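The Murkisura Water

The man from Wilent had left his card under a magnet on the lab fridge, and Aleksandra Urbańczyk had been meaning to throw it out since October. It showed a spring coming out of a rock. Under the spring it said MURKISURA and under that, in smaller type, 835 years of stillness. She had wondered who had been there at the start with a calendar.

"They want it by four," said Setsuko Kinoshita, putting the crate on the bench. "A letter with our name at the top saying it's different."

"Different from what?"

"They left that open."

There were 8 bottles in the crate, each one wrapped in gray felt like something dug up. The price was on the invoice, 714 for the lot, and Aleksandra read it twice to see if there was a decimal point she had missed. She unwrapped a bottle and held it to the window. Water. She unwrapped a second and got the same.

"My sister drinks it," Setsuko said. "She sleeps better."

"Your sister quit her job at Anska in the spring. I'd sleep better too."

Setsuko let that go. She had worked with Aleksandra long enough to know that an argument with her before lunch only made the afternoon longer. She rinsed the glassware, set it out, and went to find the forms, which had been moved again.

Aleksandra didn't hate the client. She just didn't see why a spring should be any cleverer than a pipe. She had tested wells that people swore had cured a horse, and a pond that was supposed to glow, and once a jar of rain from a man called Nicholas, who drove 400 miles with it between his knees and cried when she gave him the sheet of numbers. The numbers had been fine. It was good rain. She still thought about him more than she wanted to.

She ran the conductivity first, then the hardness, and wrote the figures in pencil. Then she poured a little from the kitchen faucet down the hall, marked it with a cross on a slip of paper, and ran that too. The two columns sat side by side on the page and looked like cousins. By then it was past two and the bench had its working look, pipettes up in their rack, a beaker by the stand, the clear stuff standing in its tube and giving nothing away.

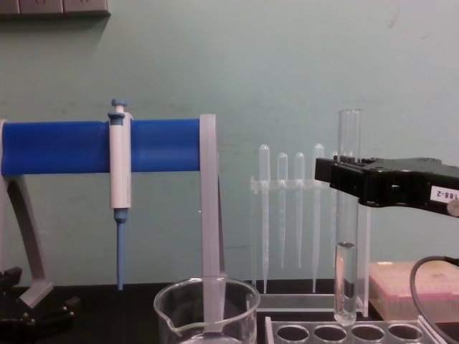
Ten to Four

"Well?" said Setsuko.

"It's a bit harder than ours. Some calcium. You'd get a ring in your kettle."

"So it is different."

"From the faucet down the hall. So is the faucet upstairs."

Setsuko pulled out the other stool and read both columns with her finger, slowly, moving her lips at the decimals. She went back to the top and read them again. Then she reached over and took two paper cups off the stack by the door, and before Aleksandra could say anything about eating and drinking in the lab she had carried them out into the hall with one of the unopened bottles under her arm.

Aleksandra followed her as far as the coat hooks.

"Close your eyes," said Setsuko.

"No."

"Then look at the wall."

She looked at the wall. She drank from one cup and then from the other, and she took her time over it, mostly out of spite. The first was cool and tasted of cup. The second was cool and tasted of cup, and then, after she had swallowed, there was something else, faint, like the smell of a stone step after somebody has washed it. Calcium, probably. Or she had been looking at that card too long.

"Which one?" said Setsuko.

"I couldn't tell you."

"You made a face."

"I've got a face. It does things."

She went back in and typed the letter. It gave the hardness and the conductivity, and it said that the sample was drinking water of ordinary quality, and she read that line over a few times and left it alone. The man from Wilent called at five past four and asked if she could see her way to the word remarkable. She said she couldn't. He asked about distinctive. She told him she'd put down calcium, and he was welcome to say it in whatever voice he liked.

When she had hung up, Setsuko was wrapping the bottles back in their felt. There was an opened one left over, three-quarters full, which couldn't go back in the crate.

"Sink?" said Setsuko.

Aleksandra got her coat on and looked for her keys, and found them, and looked for her gloves.

"Give it here," she said. "I'll use it for the kettle."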